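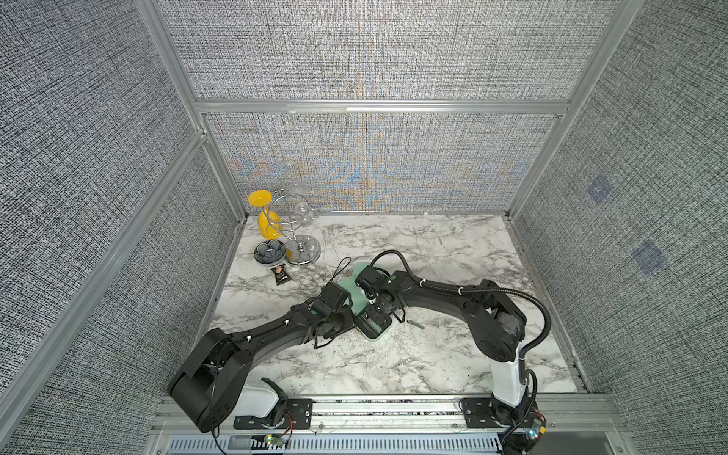 Page 6 of 9

Bench Robotics Board > Arms and End Effectors > Katby fingers vs. Fudisard fingers on small hard goods

darren_heywood
Posted November 23, 2023

Picking this up from the last page. I have both finger sets on the two-arm cell now and have been running them on the manicure cases. The cases are mint green plastic with a strap on the side and a foam insert for the tools. The job is to open the case, take a tool out, put it back and close the lid.

Same controller settings for both sets, MacAulay board, stock firmware. I logged 587 attempts with the Katby fingers before I swapped. I will do the same number with the Fudisards before I post any success rates, so please don't ask yet.

What I can say so far is that closing the lid is easy with either set. Getting a tool out of the foam is where the time goes. The Katby tips are narrow enough to get down next to the tool, but they flex if you come in at an angle. The Fudisards are stiffer and I have to slow the approach.

rail_and_bracket
What grip force? You said stock firmware and the stock limit on the MacAulay is low. If you left it there, you are testing the limit and the fingers don't get a fair run.

darren_heywood
I left it there on purpose. I want to know what they do out of the box. I can raise it later.

rail_and_bracket
Then the title of the thread should say so. People are going to read this and buy fingers based on it.

ozone_kit
I'm with Darren on this one. Most people never touch the limit. If a finger only works after you tune it, that is worth knowing.

Separate question. How are you getting the camera view of the tips? On my arm the wrist camera sees the top of the part and the fingers block the rest.

darren_heywood
Tirnier wrist camera on the bracket that comes with it, tilted down a few degrees from where the instructions put it. You lose some of the view ahead of the gripper and get the tips back. View from it below.

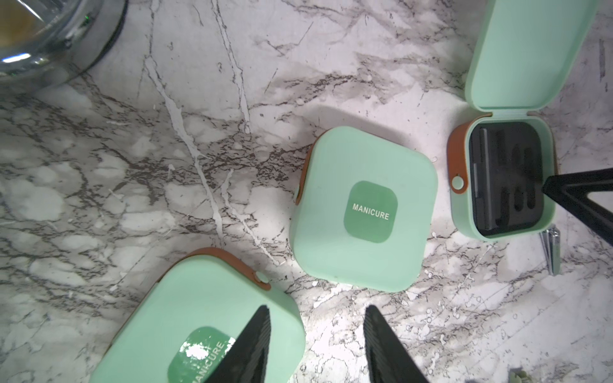

Wrist camera view, three cases and a nail clipper on the bench.

ozone_kit
Thanks. That is a lot more of the table than I get. Does the glare on the lower left case bother your detector?

darren_heywood
Sometimes. The label is the feature it likes best, and when part of the lettering washes out the angle estimate gets jumpy. I tried turning the light down in July and then the black foam turned into one dark blob, so I turned it back up. Might try a diffuser.

mill_street_al
The surface won't help you either. Gray veins on white marble is a bad background for a chrome clipper. I would put down a plain mat and see if the numbers change.

darren_heywood
They would change. I want the busy background though. A plain mat tells me how it does on a plain mat.

rail_and_bracket
So you keep the hard background because it is realistic, but you keep the low force limit because it is stock. Those are two different tests.

darren_heywood
Fair point. I'll do a short run of the Katbys at a higher limit and list it separately.

mill_street_al
How are the finger pads holding up? I got 3,078 cycles out of a set of Katby pads before the ribs wore smooth on the inside edge. That was on cardboard, which is rough on them. The replacements came in packs of 2 and took me around a month to get.

darren_heywood
No wear I can feel yet. Plastic lids are probably easier on them than cardboard. I'll check again at the end of the Fudisard run.

ozone_kit
Are both arms using the same set at the same time, or one of each?

darren_heywood
Same set on both. I tried one of each for an afternoon and kept mixing up the offsets.

rail_and_bracket
Post the approach angles with the results please. If the Katbys flex at an angle, I want to know what angle.

darren_heywood
Will do. They are in the log already, I just have to pull them out.

Previous page | Next page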